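Tue 12 December
Ismont, bindery room
Paste notebook, continued from the blue book

Last page of the blue book was about the lumps. I repeat only the result: the lumps came from the starch going into water that was already warm. From now on I mix the starch in cold water, leave it to stand, and only then put it to the heat.

Batch of this morning was wheat starch, the Vilela one, from the new bag. I weighed 62 g for the small pot and added cold water until it looked like thin cream. I know that "thin cream" is not a measure. In September I wrote the same complaint and I still did not fix it. For the next batch I will weigh the water also.

The starch stood in the cold water 34 minutes before cooking. I planned half an hour but the telephone rang. Then low heat, wooden spoon, no stopping. It stays like milk for a long time and you begin to think the starch is bad, and then in a very short moment it becomes heavy and a bit glassy. I continued to stir after this point for 11 minutes. Eldana Mekonnen stops earlier than me. Her paste is whiter and more soft under the brush, but in September two of her spine linings lifted at the corner, so I prefer to cook longer. She thinks it was the paper and she may be right. We did not test it separately.

Cooling: lid on, cold water bath, then through the horsehair sieve two times. The second time goes much easier. I tried also the steel sieve and I don't recommend it, the paste comes through in threads and keeps the threads.
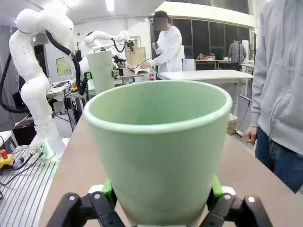
Can I keep cooked paste until next week if it is in the fridge?
Three or four days is the limit I trust. After that it lets water go at the top and loses its hold, even when the smell is still fine. Cook less and more often.

Now the paper tests. I cut strips from the Kudari paper, half of them with the grain and half against, and pasted all on the same gray board (Brevix, the thinner one). Brush the wide soft one. Thickness of paste as equal as my hand can make it.

With the grain: flat after pressing, very small pull at the ends. Good.
Against the grain: the board curved toward the paper, as expected, but more than I expected. One strip had a blister in the middle the size of a thumbnail. I think I did not wait enough. The Kudari drinks slowly and it must relax a full minute after pasting before it goes down.

I made the same again with paste thinned half and half with water. The thin paste gave me no blister but the strips moved when I rubbed them, and one is now clearly crooked. For the lining of a spine I would still choose thick. For a repair of a torn page, thin, and a small brush, and patience.

Pressing: between blotters and boards, blotters changed after the first half hour and again before lunch. I forgot to write the time of the second change. The strips go back under weight tonight and I will look at them tomorrow before opening the windows, the dry air from outside makes everything curl.

Note for Eldana about the order: we have one open bag of starch and nothing behind it. The Vilela bag is 1,000 g and at the present speed it will not bring us through the account books, if the library really sends all of them. Please order two. Also blotters. The old ones have become hard like cookies and they leave a pattern on the thin paper. 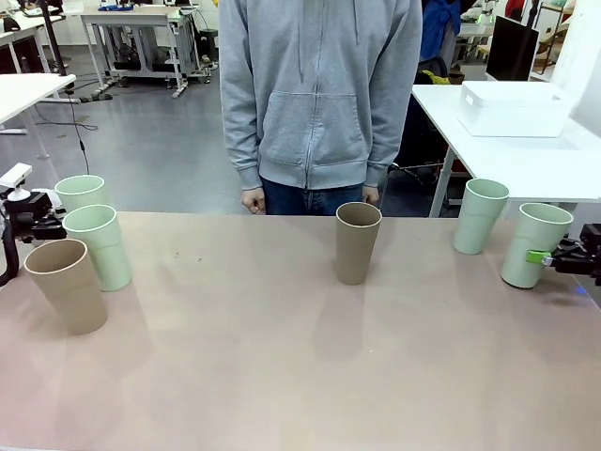 Green and tan cups on the long table.

Afternoon. Took apart the hymn book with the broken back. The old glue on the spine is brown and comes off in small glass pieces when dry, so it is animal glue and not paste. I put a thick layer of today's paste on it as a poultice and waited until it became soft, then lifted it with the bone folder. It went well on the first sections and less well at the tail, where somebody before us has used a white glue on top. This one does not care about water. I left it in place — I will not scrape it with a knife when the light is so poor.

Sewing of the hymn book is mostly sound. Two sections are loose at the kettle stitch. The guards can be made from the Kudari offcuts, cut with the grain along the fold.

Brushes: the round brush loses hair again. I picked three hairs out of the paste and there is a fourth one dried under a strip. Please do not stand the brushes with the hair up when they are wet, water goes down in the ferrule and loosens the glue there. Hang them or lay them.

To do:
Weigh the water. Write it down.
One batch cooked short in Eldana's manner and one cooked long, same paper, same board, same day.
Strips against the grain again, with the full minute of waiting.
Ask the library if the account books have covers or only text blocks.
Wash the horsehair sieve in cold water only. Hot water cooks the paste into it and then it takes an evening with a toothbrush.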